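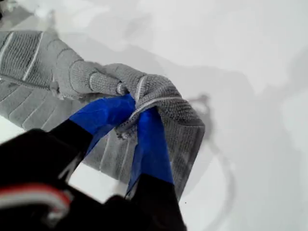
Gun shed news: the traverse gear is free!

Well, it moved. After most of a winter spent swearing at it, the traverse on our old towed anti-aircraft gun let go in September, at ten past four in the afternoon, and I have the grease stain on my good jacket to prove what time I should have gone home. Dale Penner was on the handwheel and I was underneath with a torch in my teeth, so I missed the first bit of movement entirely and only heard him yell.

For anyone new to the newsletter, the gun came to Mokance from the old range at Urnolero, where it had been sitting beside the gate with its barrel plugged and about nine coats of green paint on it. It's a light gun on a four-wheeled carriage, the kind a crew could tow in, drop onto its jacks and level in a few minutes if they'd been drilled properly. We have not been drilled properly. Our best time for levelling is 13 minutes, and that was with Gordon Doucette reading the bubble and being very generous about the middle of it.

The trouble was old grease. It had gone hard as toffee in the bearing ring, and under that we found grit and what I'm fairly sure was part of a wasp nest. We soaked it, scraped it and soaked it again. I'd been all for a bigger lever, and I'm glad I was outvoted, as the teeth came up lovely with hardly a chip on them.

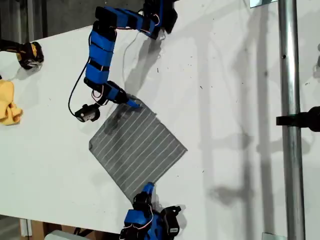
Next up is the elevating gear, and I'd like us to do that one in a more civilized fashion. Last time we put the small parts in coffee tins and spent a whole evening working out which spring belonged where. This time they go down in the order they come off, left to right, on something you can see them against. A plain white tabletop would do me nicely, with a square of cloth spread flat on it, grey with thin white stripes if you like, as the stripes give you ready-made rows for the pins and washers. Set it cornerwise or square, I don't mind, so long as it doesn't get picked up and shaken out by somebody being tidy (you know who you are). Liette Cormier has offered to draw up a parts sheet to go with it, bless her.

Money next. The seals and the new wheel bearings will run us $900, and we've got $313 in the gun tin, so there's a gap. The raffle should help. If you have a set of jack pads in a barn somewhere, that would help even more, because ours are worn right down on one side and I don't trust them on the gravel.

I'd also asked last month what colour the carriage ought to be when we get to painting. My own vote was the dark green it's wearing now.

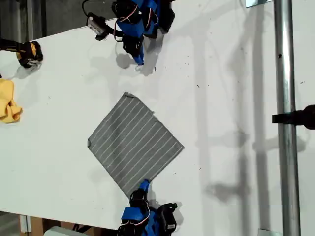 Signe Westerberg wrote back that the green is far too late for this gun and we ought to rub down inside the trail legs, "where the painters never bothered," before anybody opens a tin. Her guess is a sandy brown underneath. So Dale and I had a go with wet sandpaper, and blow me, there's brown in there, three layers down, with a stencilled number we can nearly read. I've taken back my vote. Bring old clothes and your own sandpaper if you're coming to help, and park on the Li Road side, the other gate is still chained.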